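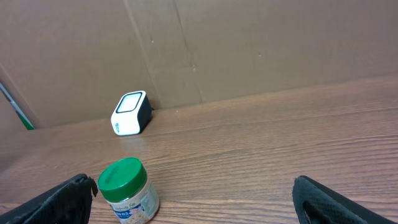
A jar with a green lid and a small white and black device on the table, with cardboard behind them.

The woman who runs the repair and exchange shelf at Solero does not like the word "junk". She corrected me in the first minute, while she was still making room for my notebook.

"Junk is when you have stopped looking at it," she said. "On this table we look."

Solero is one large room behind the old Brinotier print shop. People from the neighborhood bring what they do not need, and every thing passes over the same table before it goes to a shelf. The cardboard was her idea. She cut it from the shipping box of a refrigerator and stood it up at the back of the table.

"Before, small things fell behind and we found them in spring," she said. "Also, brown is calm. When I put a white cup in front of the window I cannot see the crack. With the cardboard I see it."

In May they received 289 things, and 14 of them are still waiting for a decision. I asked what makes a decision difficult.

"Small electronics," she said at once. "They come without the cable and without the paper. A person says, my uncle had it in Casness, it was working. Good, but what is it for? I turn it to every side and I read the label, if there is a label."

Food jars are easier, although not everybody agrees about them. Solero accepts jars with a screw top, also plastic ones. She keeps them for buttons, screws and seeds, and she prefers to leave the label on.

"My colleague wants to wash all labels away. I say no – a child remembers that the buttons are in the one with the green lid."

The room opens at 9 in the morning and the table must be clear by evening. She told me this with a serious face, then admitted that last month it was clear on two evenings. In autumn they will take a second table from the school in Bratu, 21 kilometers away, if someone can lend a van.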